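Groups > Plakia Repair Club > Meeting notes

Home Meetings Parts swap Join

Notes from the March meeting, the one where we went to see the robot

Present: me (Liya Kahsay, taking notes), Iestyn Phillips, Paula Pană, Chaminda Bhattacharjee. Eldana Wolde sent apologies and a list of questions, which I read out from my phone.

1. Last month's notes. Agreed on the drive over, with Chaminda's name spelled right this time - sorry!

2. Visit to Estance. They let us in at 2 and we went straight to the robot bench, where the job is putting desktop computers together. I have built plenty of these on my kitchen floor, so I was very keen to see how a gripper handles the fiddly bits (I can barely manage them with fingers). Paula asked if we could stand closer and was told yes, behind the line.
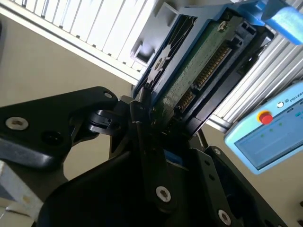
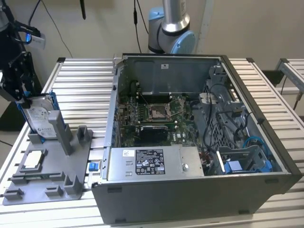
Iestyn wanted to know what happens if a part is set in its holder a little crooked. Our host said crooked parts are the main headache, and that the team spends more time on the holders than on the arm. Chaminda asked if the same setup could take computers apart for recycling, and they'd like to try it but haven't yet.

Eldana's questions: can you stop it quickly (yes, big red button), is it hard to learn (the course they send new people on is 18 hours), and could our club borrow one (a very polite no).

Paula thought it would be no use for our kind of work, where every machine that comes in is different. Iestyn disagreed and they kept at it all the way through coffee. I'm with Paula, mostly, but I'd go again tomorrow.

3. Old computers. Estance has 64 retired desktops to give away and we can have first pick. Chaminda will ask about memory and whether the drives have been wiped. We have shelf space for maybe half if somebody moves the printers.

4. To do. Iestyn to write the thank-you note. Paula to bring the label maker back. I'll send Eldana the longer version of all this.

We wrapped up in the parking lot, next meeting back at Mamo as usual.

Contact: Liya Kahsay, Plakia Repair Club | Back to top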